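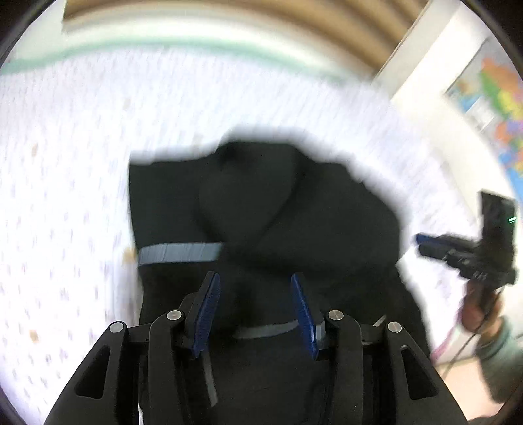
Text: Ctibor Pešek | Produktseite aktualisiert am 27. Juni 2023

Bettlaken Guseo aus Baumwollperkal

Das Laken Guseo ist ein glattes Betttuch ohne Gummizug, das man an allen vier Seiten unter die Matratze steckt. Wir führen es seit dem letzten Sommer und haben es selbst zu Hause in Gebrauch. Der Stoff ist dicht gewebt und fühlt sich am Anfang ein bisschen steif an. Nach einigen Wäschen wird er weicher.

Material: 100 % Baumwolle, Perkal
Länge: 260 cm
Breite: 200 cm
Saum: oben 15 cm, unten 2 cm
Waschen: 40 Grad, mit ähnlichen Farben
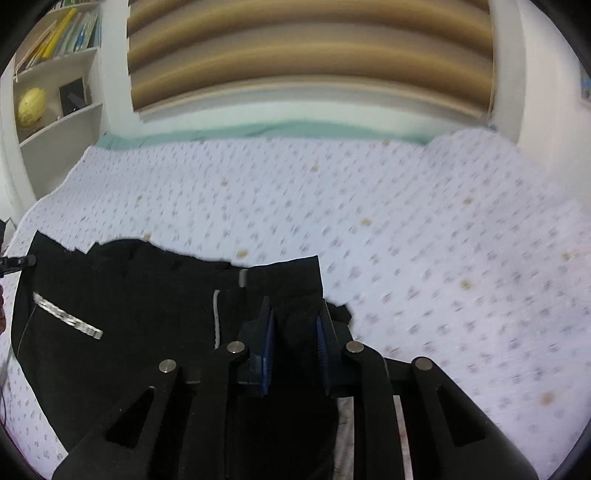
Für Matratzen, die höher sind als 20 cm, empfehlen wir die breitere Ausführung Guseo Plus. Bitte messen Sie vor der Bestellung auch den Topper mit, wenn Sie einen benutzen. Dieser Fehler ist der häufigste Grund für einen Umtausch.

Vor dem ersten Gebrauch soll das Laken einmal gewaschen werden. Weichspüler ist nicht nötig. Gebügelt wird es am besten noch leicht feucht, von der linken Seite. In den Trockner darf es nur mit niedriger Temperatur.
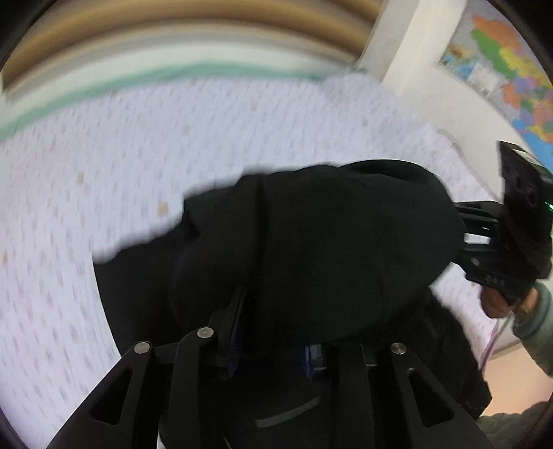
Passende Kissenbezüge gibt es in der Serie Santoso, sie haben einen Hotelverschluss und keine Knöpfe. Die Farben der beiden Serien können ein wenig voneinander abweichen, weil sie in verschiedenen Webereien hergestellt werden.

Die Größe für Kinderbetten kommt im Juli wieder ins Lager. Fragen zur Lieferung beantwortet Ihnen Herr Miłosz Duda, am besten schriftlich über das Kontaktformular.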